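Table wiping: collection update from the Sudell room

The crumb task is now the main source of new episodes for the Pradia policy. Marleny Villca's group closed May with 628 accepted episodes and 182 rejected. Most rejections were for late starts, where the operator was already moving when recording began. The start rule is now fixed: hold still for 3 seconds, then go.

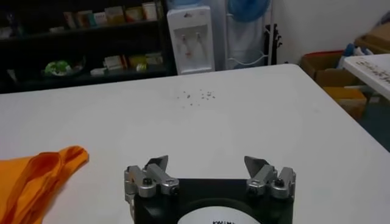

Start states are varied by hand between episodes. Crumb type, spread and cloth position all change, and the operator logs each one before taking the controls. A loose cluster near the middle of the table, with the orange cloth bunched up on the left, is logged as "center, cloth left, crumpled." Fingers are open at the start in every case. Crumpled and folded cloths are kept as separate tags because the grasp point differs.

Mieke Kuipers has asked for more episodes in which the wrist view carries most of the information. 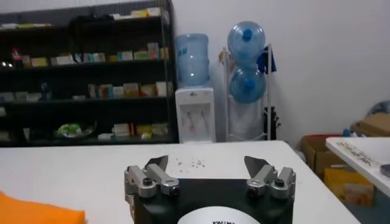
Background content is left alone during a session. Eberhard's first model was trained against a bare screen and did poorly when moved to Wandthorpe, so we no longer mask or clear what is behind the table. Shelves of small boxes, the water dispenser and the jugs on the rack all stay in view. Pale crumbs on the white top remain the weak case for the detector, and operators should log them under "low contrast."

Tag corrections for May go to Marleny by noon Monday.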